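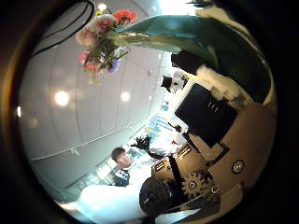

Brightening Up a Shared Workroom with Artificial Flowers
Student project report by Adebayo Isah
May 21, 2026

Why I picked this

For our term project in the Everyday Spaces class at Dorkcombe we had to change one thing about a room people already use, and then write down what came of it. Most of my classmates went for lighting or seating. I went for flowers! The workroom in the Kenden building has plenty of useful stuff in it, cardboard boxes and screens, but it never felt like a place you'd want to stay in. I wanted to see if a bunch of flowers and a couple of small ornaments could change that.

Choosing the flowers

I thought about real ones for maybe a day. Then I remembered that the room is locked on weekends and I am terrible with plants (ask my roommate about the basil), so artificial it was. I went with a mixed bouquet in pink, peach, red and violet, with green stems and tiny yellow blossoms in between. My first idea was all white, but I held a white bunch up against the boxes at the store display and it looked kind of sad next to all that tan cardboard. The red does most of the work, I think. The violet is small and you have to look for it, which I like.

My budget was 17 dollars and I spent almost all of it on the bouquet.

The small things

A little black cat figurine with pointy ears and a small white figure sit near the screen with the white frame. I was going to hide them in my drawer for the project so that only the flowers counted, but people kept telling me to leave the cat alone. So the cat stayed, and it's in my notes as part of the setup.

What people said

I left a notebook by the door for three weeks and asked everyone to write whatever they felt like. Lots of comments were about the cat. One person wrote that the room felt "less like storage," and I underlined that one twice. Two people said the colors were too much and wanted something calmer, and one of them drew a cactus. My lab partner said she'd stopped noticing the flowers after the first week, and I'm still not sure what to do with that.

What I'd change

Dust! I hadn't planned for it at all. Fabric petals hold on to it and a dry cloth just pushes it around. I ended up using a soft makeup brush, working from the middle of each flower outward, and it took me a whole lunch break. I'd also put the notebook out a week before changing anything, so there would be some "before" comments to compare with. My instructor pointed that out on my draft and she's right.

I'd like to try again in August with a second bouquet in paler colors and swap the two every week. The notebook is staying by the door until then, so please keep writing in it, and yes, cactus drawings are fine.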